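Ticket 242: Greifer stoppt vor der Flasche, Programm bleibt im Schritt "Anfahren" stehen

Projekt: Wahlfach Robotik, Gruppe Tondholm
Gemeldet von: Corina Leitner
Angelegt: 10.8.26
Priorität: mittel
Status: gelöst, Nacharbeit offen

Problembeschreibung

Der Arm fährt aus der Grundstellung zur Flasche und bleibt kurz davor stehen. Der Greifer schließt nicht. In der Konsole steht "Zielpose nicht erreicht", nach 2.000 ms kommt der Timeout. Der Fehler tritt seit dem Umbau des Arbeitsplatzes auf. Mit dem Holzwürfel aus der ersten Übung läuft dasselbe Programm durch.

Aufbau: Flasche mit weißem Klappdeckel, unten blaue Flüssigkeit, steht aufrecht auf dem Holztisch. Kamera am grünen Stativ hinter dem Tisch, auf die Tischfläche gerichtet. Programmstand ist der Zweig "flasche_greifen", Commit vom Vortag.

Schritt 1: Neustart

Steuerung aus, eine Minute gewartet, wieder ein. Referenzfahrt ohne Meldung. Fehler unverändert.

Schritt 2: Greifer einzeln testen

Greifer über das Handbediengerät geöffnet und geschlossen, zehnmal hintereinander. Keine Auffälligkeit. Öffnungsweite auf 80 mm gestellt, das reicht für die Flasche. Der Greifer scheidet damit als Ursache aus.

Schritt 3: Anfahrpunkt im Einzelschritt prüfen

Geschwindigkeit reduziert und das Programm Zeile für Zeile laufen lassen. Der untere Finger zeigt auf den oberen Teil der Flasche, zwischen Finger und Etikett bleibt ein kleiner Spalt. Der Zielpunkt im Programm liegt weiter rechts.

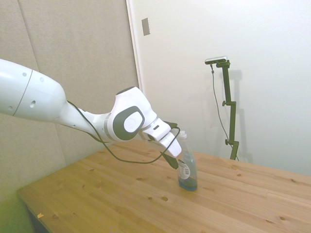

Schritt 4: Kabel kontrollieren

Verdacht von Gruppe Benura: Das schwarze Kabel am Arm könnte sich beim Drehen des Handgelenks spannen und die Bewegung bremsen. Es hängt in einer großen Schlaufe unter dem Gelenk. Handgelenk von Hand in beide Richtungen bis zum Ende des benötigten Bereichs gefahren, das Kabel spannt nicht. Die Schlaufe sollte trotzdem kürzer gebunden werden, damit sie nicht an der Tischkante hängen bleibt. Als Nacharbeit eingetragen.

Schritt 5: Kameradaten auswerten

Erkannte Position der Flasche mit dem Lineal nachgemessen. Die Abweichung in x ist deutlich größer als beim Würfel. Zwei Ursachen gefunden:

a) Die Kalibrierdatei stammt noch von der alten Stativposition. Eingetragener Abstand zum Roboterfuß ist 1.116 mm, das stimmt seit dem Umbau nicht mehr.

b) Die Erkennung nimmt nur das weiße Etikett als Objekt. Der durchsichtige Teil der Flasche fällt heraus, der Mittelpunkt wird dadurch verschoben.

Beim Würfel fällt a) nicht auf, weil die Würfelübung mit festen Koordinaten arbeitet und die Kamera gar nicht abfragt.

Lösung

Kalibrierung mit dem Schachbrettmuster neu durchgeführt, neue Datei unter "kalib_tondholm_neu" gespeichert. In der Erkennung wird jetzt der Deckel gesucht und der Greifpunkt von dort senkrecht nach unten gerechnet. Danach fünf Durchläufe, alle fünf mit geschlossenem Griff und ohne Timeout.

Offen

Kabelschlaufe kürzer binden (Benura).
Stativfuß auf dem Boden markieren.
Alte Kalibrierdatei aus dem Projektordner löschen, wenn Gruppe Lehner ihren Stand umgestellt hat.

Kommentar C. Leitner: Bitte nach jedem Umbau zuerst kalibrieren und erst dann am Programm suchen. Ticket bleibt offen, bis das Kabel erledigt ist.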